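Suha Qudah has spent five years arguing that her own side gets jury trial wrong.

"The Sixth Amendment says all criminal prosecutions," the Drotstead defense lawyer told me in November. "People who love the Bill of Rights go quiet when they reach that word."

Her complaint is with plea bargains. A client of hers was offered 2 years if he pleaded guilty and 50 if he lost at trial. He took the plea.

"I can't call that a free choice," she said.

I asked whether the courts could handle more trials. Her county had 3,925 felony cases last year.

"Then charge fewer people," she said. 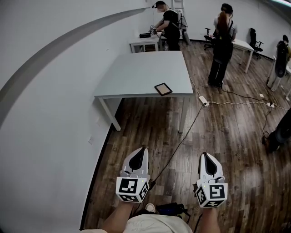
Robel Tilahun, a former prosecutor, disagrees. "Most of them did it, and they know it," he said. Qudah has heard that before. She wants judges to cap the gap between the offer and the trial sentence.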